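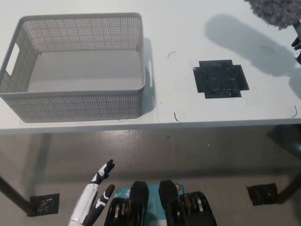
Saturday, October 12, 2024. Came in on a quiet day to give the two hand controllers a fair run against each other, which I have been promising Pádraig Duggan I would do ever since he wired up the Eto board and left it on my chair with a very hopeful note. The old one, Groto, has served us well and I'm fond of it, but it does squeeze everything as if it were about to fall off a cliff. I kept the task as plain as I could: duster into the basket, duster out again. The basket lives at the left near the front edge of the table, and the black tape cross to the right of it is my landmark for the right hand, so that both controllers get sent to the same spot before they are allowed to think for themselves. I did 17 tries with Groto before lunch and then swapped boards.

The swap took longer than I'd like to admit (the Collado connector is keyed, but only just, and I had it in the wrong way around twice).

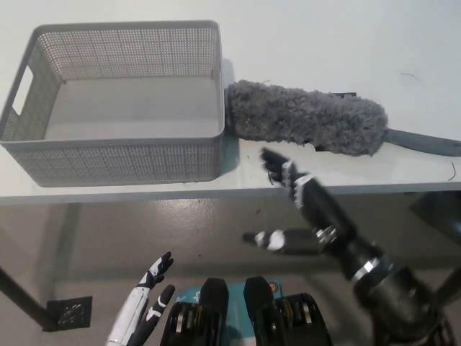 Finger closing speed is where the two really part ways. Groto goes at one rate from open to shut, and Eto slows down once it feels the first touch, which is a lovely thing to watch when it behaves. I wanted to know how each would cope with something soft, so I tried approaches at the fluffy end as well as the handle. With the duster lying crosswise like this, head almost up against the basket and the fingers coming in from the front, the approach is short and there isn't much for the wrist to do. The trouble is the fluff itself. Eto reads it as contact far too early and starts creeping — I logged 284 ms between first touch and a proper squeeze command, and it felt like a week. Groto doesn't notice the fluff at all and just clamps. I can't decide which of those I mind less.

On the handle it was another story. Eto was much the nicer of the two there, gentle and quick, and I was able to bring the current limit down to 200 mA per finger without losing the grip,
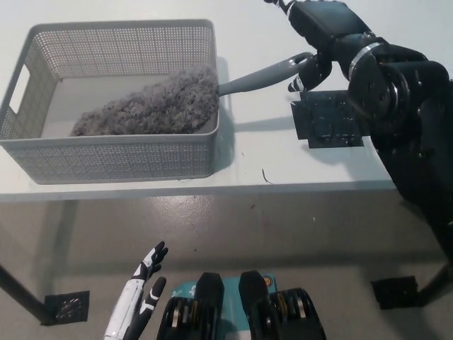
so I left it at that setting for the rest of the afternoon and only went back to the higher one to check that I hadn't fooled myself. Total for Eto was 33 tries, nearly double what Groto got, so please don't compare the raw totals in the sheet. I'll even them up next time. The left hand stayed out of it all day, parked low with its fingers up, and I didn't bother to log it.

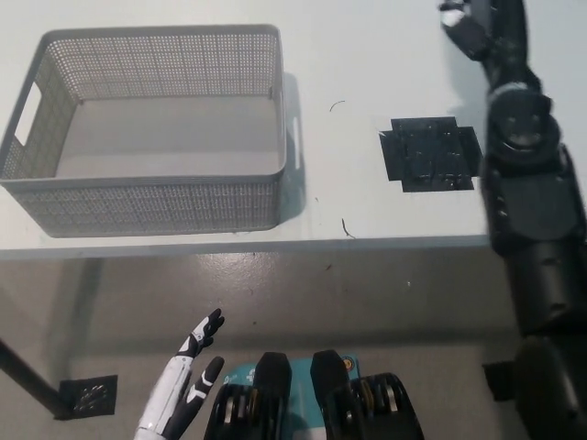

Right arm up over the table, basket empty.

Pádraig, if you read this before I see you: the touch threshold on Eto needs to be separate for each finger. The thumb wants a higher one than the rest, I'm fairly sure, and at the moment they all share a single number in the config. Also the Flatel logger drops its first second after a restart, so I've been waiting a little before sending the first move. My notes on that are in the same folder as the run sheet.

Still to do: same handle tests with Groto at the lower current, and order another Collado plug.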